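Progress report no. 4: Home from Hospital meals, Vetach and district

Tue 10 January

To the Sabbagh Fund, from Gertraud Fuchs, project lead

The period covered runs from the start of September to the end of the year. The fund's grant pays for the kitchen hours, the delivery van and my own post. The food is paid for by the people who eat it, at the rate we agreed with you last spring, or by the hardship pot where they can't manage that.

Numbers first. We delivered 1636 meals in the period. They went to 169 people, all of them discharged from the hospital at Vetach within the two weeks before their first delivery. The target in the grant letter was 1500 meals, so we are over on meals. We are under on people, where the target was 180. The two facts go together. People are staying with us longer than we planned for, and I will come back to that because it affects the money.

Referrals

Most referrals still come from the discharge desk. The form was cut down to a single page in September after the ward staff told us they were filling in the first half and leaving the rest. We now ask for name, address, phone, diet, who else is in the home and whether the person can get to the door. Everything else we get by phone the next morning. This has worked well for us and the ward staff have stopped complaining about it.

Referrals from family doctors are still low. I visited the practices in Vetach and in Zitulska during October and left forms at each. Zitulska has sent us a steady trickle. The Vetach practices have sent very few, and when I asked why, the answer was that they assume the hospital has already done it. Sometimes it has. Where it hasn't, the person has usually been at home a week on toast and soup before we hear of them. I would like to try again in the spring with a short talk at the practice nurses' meeting.

The kitchen

We moved out of the school kitchen and into the old bakery in the last week of September, as set out in report no. 3. The move took two days longer than planned. The gas inspection had to be repeated when the first certificate was made out to the wrong address, and for those two days the school let us carry on there after their lunch service.

The bakery has a cold room, which the school did not. We can now cook on Monday and Thursday, chill, and deliver across the week, where before we were cooking every weekday. Kitchen hours are down and the menu is wider. The cold room door seal was replaced in November and the cost came out of the repairs line.

The menu runs over three weeks. The dishes that come back uneaten most often are the fish pie and anything with lentils. The chicken and rice, the beef stew and the noodle soup are asked for by name. We have taken the lentil bake off and put a second chicken dish in its place. The hospital dietitian looked over the new menu and asked for more protein at breakfast, so the morning pack now has a boiled egg or a pot of yogurt with the bread.

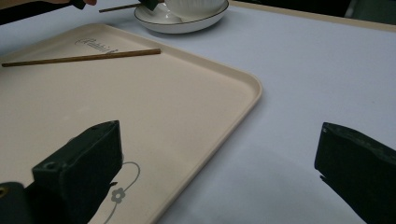

Soft meals are still the hardest part of the job. A fair share of the people referred to us can't manage ordinary food for the first few days, and what is right for one person is wrong for the next. We blend to order on the morning of delivery and label by hand. It takes time, and I have had to put one cook on it for the whole of each morning. I don't see a way to do it faster that I would be happy with.

Deliveries

The van covers Vetach in the morning and the villages after lunch. Drarar is the far end of the round and takes forty minutes each way in good weather. We missed deliveries there on 4 days in December when the hill road was closed with snow. On the first of those days we had not warned people and some of them had nothing in the house. Since then everyone in Drarar has been given a reserve box of two shelf-stable meals, long-life milk and crackers, and the box was needed on the other three days. I think we should have done this from the start, and I have now done the same for the farms above Zitulska.

The drivers stay a few minutes at each door. This was in the original plan and I want to keep it there even though it makes the round longer. They have reported falls, an unlit stove, a front door left open overnight and several cases of people not taking their tablets. Each report goes to the district nurse the same day. The nurse's office tells me they find the calls useful and has asked us to use their own form from February on, which we will do.

We are short one driver. The post has been advertised twice. I drove the afternoon round myself for most of November, and this report is late partly on that account.

How long people stay

The plan was for ten days of meals per person. A good many people have asked to stay on, and we have let them where there was no one else in the home to cook. A few have been with us since September. They are not strictly the people this grant is meant for. They also have nowhere else to go, as the town's regular meal service has a waiting list and does not cover the villages at all.

I would like a decision from the fund on this. The choices as I see them are to hold to ten days and stop at that point, to allow up to four weeks on the word of the district nurse, or to leave it to us. I would prefer the second. The first would bring our people number up to target but I think some of them would be back in the hospital.

Money

Spending is within the budget overall. Kitchen wages are under, for the reasons given above. Fuel is over, and will stay over until spring. The repairs line is nearly used up with the door seal and a new blade for the blender. I ask the fund's permission to move part of the saving on wages across to fuel and repairs. The full sheet is attached to the mailed copy of this report.

The hardship pot started the period in good shape and has gone down faster than I expected. The church sale in Zitulska topped it up in early December. If requests go on at the present rate it will last into May.

What people told us

We phoned everyone who finished with us in the period and reached a little over half. Most were content. The complaints were about lids that are hard to open, meals arriving after one o'clock, and not enough salt. We have found a container with a pull tab and will switch when the present stock is used up. The salt will stay as it is on the dietitian's advice, though several people told me plainly what they thought of that.

Next period

Fill the driver post. Change the containers. Speak at the practice nurses' meeting. Take up the nurse's reporting form. Try a Saturday delivery in Vetach for a month, if the van can be insured for it within the present budget.

I am at the bakery most mornings until eleven and would welcome a visit from the fund before the next report. Cooking days are the best ones to come – the kitchen is quieter on the others and there is less to see.

Gertraud Fuchs

4 comments

villagelane
My mother had these meals after her hip operation. The driver noticed her ankle was swollen before any of us did. Please keep the Drarar round going.

H. from Zitulska
Is the Saturday delivery only for the town? We have people out here who would want it too.

Gertraud Fuchs
Only the town for the trial month. If it works I will ask for the villages next.

oldbaker
Good to know the ovens are in use again. That cold room door always stuck in damp weather, lift the handle as you pull.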